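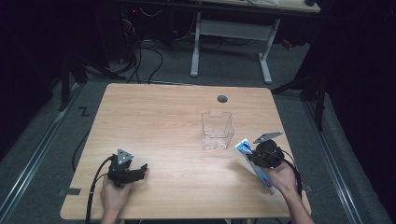
Toothpaste in the right gripper, clear box waiting in the middle of the table.

I have a bee in my bonnet about tape. Little gray bits of it, stuck on the edge of a table, and the rule that ought to go with them and usually doesn't.

People who record hand-held gripper demos love to talk about volume. We got 2,000 this month, they got 2,000 on one shift, and so on. Fine! But ask what a piece of tape on the tabletop is for and you'll get a different answer from everyone in the room. At Tastton, where I spent most of May, I asked and got 3 answers before lunch. One person thought it marked where the grippers start. One thought it marked where the table goes. The third had never noticed it.

So my first rule, if anyone ever lets me write the rules, is that a mark doesn't exist until it's on the setup sheet. Write down what it means and who may move it. If it has no line on the sheet, peel it off.

My second rule is about cables, and I know it's boring. A cable that droops over the front of a table pulls on your wrist a tiny bit, and you start moving around it without knowing. The Brevitz checklist (which I mostly like) spends a page and a half on lighting and gives cables one sentence. I'd swap them. Pick a side, route it the same way every session, and look again after every break.

Then there's the question of what counts as a bad take. The Kodikara guide says to throw out anything with a fumble in it, and I just can't agree. Say you're putting a tube of toothpaste in a box and it slips, and you catch it and carry on - that's useful! Label it and keep it. I went back through 582 clips on a Saturday and the ones I'd want to learn from were often the messy ones.

I do get the other side. Folks at Flasgate told me that long rulebooks don't get read, and they're right, I skim them too. But a one-page sheet taped to the wall by the door? People read that while they're waiting for the coffee. Start there, and put the tape at the top.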